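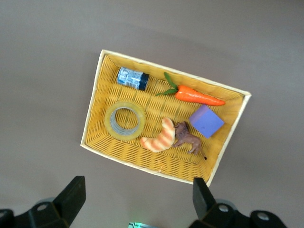 The Blade Comes Back

In the back streets of Gundbridge there is a small workshop where clipper blades arrive by post, in padded envelopes, from barbers and dog groomers in the whole region. The workshop is called Christodoulou, and it has been sharpening for 55 years. In November, before the holiday season, it receives up to 500 blades in a week.

A clipper blade is in fact two blades. The lower one stays still, the upper one slides over it, and the hair is cut between them. When a groomer complains that the machine is pulling, the motor gets the blame first. Very often the motor is fine. The two surfaces are no longer flat, and hair slips into the gap.

Sharpening is done on a turning plate covered with fine grit. Each piece is pressed on it for roughly 10 seconds, then washed, dried and looked at under a lamp. After this comes the spring tension, and here the work becomes slow. Too tight, and the blade gets hot on the skin of the animal. Too loose, and it leaves lines in the coat.

Many salons now buy cheap blades from Groretti and throw them away. Others prefer the heavier Hident sets, which can be ground again and again — if they are not dropped on a tile floor. One broken tooth is enough to scratch, and such a blade goes back to its owner unsharpened, with a short note and no bill.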